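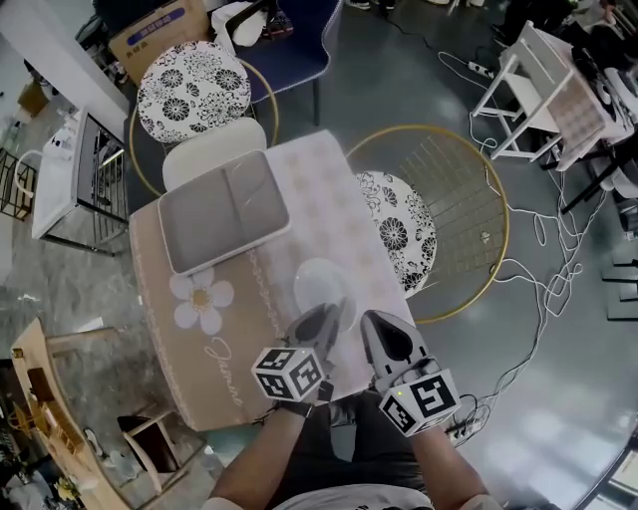 4. Attribution and Upkeep in Fan-Made Art Collections

4.1 The collections studied

The two collections examined in this section, Stitis and Vernutar, were both set up by admirers of long-running fantasy and science fiction series, and both accept drawings, paintings, comic strips and short animations from the public. They differ in how work is received. Stitis takes submissions by electronic mail and places them by hand into galleries arranged by character. Vernutar uses a form, which asks the contributor for a title, a medium, a name to be shown with the work and a statement of permission. The form was added in December, several years after the collection opened, and the older part of Vernutar was built in much the same way as Stitis.

A page was counted as a work if it held at least one finished picture or strip. Sketches posted only in guest books or message boards were left out, as were banners and buttons made for the sites themselves. On this basis Stitis held 763 works when the copy used here was taken on 2023-02-17. Vernutar was larger, but only the part received before the form came into use was compared directly with Stitis. The remainder is treated separately in 4.4.

4.2 Works without a named maker

Of the 763 works in Stitis, 135 carried no maker's name of any kind. Most of these were kept in a single gallery, headed with a request that anyone who recognised a piece should write to the site. The request remained in place at the time of the copy, although the address given with it no longer accepted mail. A further group of works carried a name that could not be linked to any other page, such as a single initial or a screen name used only once. These were counted as attributed, as the purpose was to record what a visitor to the collection would be told and not what could be found by outside enquiry.

We were able to match 37 of the unnamed works to a maker by comparing them with signed pieces elsewhere in the same collection or with copies held on personal pages. In nine of those cases the signature was present in the picture but had been lost or made unreadable in the smaller version shown by Stitis. The loss came from the site's practice of trimming pictures to a fixed width. It fell most heavily on tall pencil drawings, where artists tended to sign in a lower corner, and hardly at all on comic pages, where the name was usually lettered into the first panel.

Figure 1. Steps followed in matching unnamed works to a maker.
Work has no name on its page – search the same collection for signed work in a like hand – search linked personal pages for a full-sized copy – compare titles and dates of posting – record as matched only if two readers agree.

The matching was cautious. Likeness of style alone was never accepted, given how often contributors copied one another's poses and lettering, and several likely matches were set aside for this reason. The figure of 37 should therefore be read as a lower limit.

4.3 How the galleries were ordered

Both collections began with galleries arranged by character and later added galleries arranged by kind of work. In Stitis the newer arrangement was laid over the older one without removing it, so that a single painting may be reached by two or three paths and may bear a different title on each. Vernutar moved its works outright. The move left many broken links, but each work in Vernutar now has one page and one title.

The difference matters for attribution. Where a work in Stitis appeared under two titles, the maker's name was sometimes present on one page and missing from the other. Such works were counted as attributed in 4.2. A visitor who entered only through the character galleries would have met more unnamed works than our count suggests.

Featured artists were treated more carefully in both collections. Each had a page of its own, commonly with a short statement by the artist, a list of materials and a link to further work. No featured work in either collection lacked a name. Ljungberg, a smaller collection consulted for comparison, followed the same habit, and its keepers appear to have borrowed the layout of their artist pages from Stitis.

4.4 The effect of the form

After Vernutar brought in its form, a work could not be posted until the name field had been filled. Unnamed works ceased at once, as would be expected. The permission statement had a less even effect. Contributors often used it to set conditions that the collection had no means of keeping, for instance that a picture should be shown only beside another by the same hand, or removed once a series had ended. These requests were stored but were not shown on the public page.

Comic series presented a particular difficulty. The form allowed one maker for each entry, while many strips were written by one person and drawn by another. In most cases the writer's name was placed in the title field, where the search page did not look for it. Dranley, which adopted a copy of the form some time later, added a second name field and a box for notes. Its strips are the only ones in our sample for which writer and artist could regularly be told apart.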